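Polora Workshop Gallery – Boards and Housings

Pictures from the electronics room at Polora, put up by Khrystyna Karpenko. The room is 52 square meters and is used for small repairs and board work. It is open to members from Tuesday on, and the bench by the door can be booked for a half day.

Lino Orlandini keeps the parts list, now at 800 entries. Send him corrections – old part numbers are the usual problem. Larger copies of any picture are available on request. 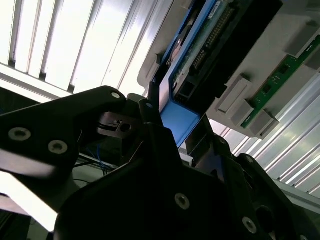 Circuit board in its blue frame, with a long row of pin headers. White louvered panels on the ceiling.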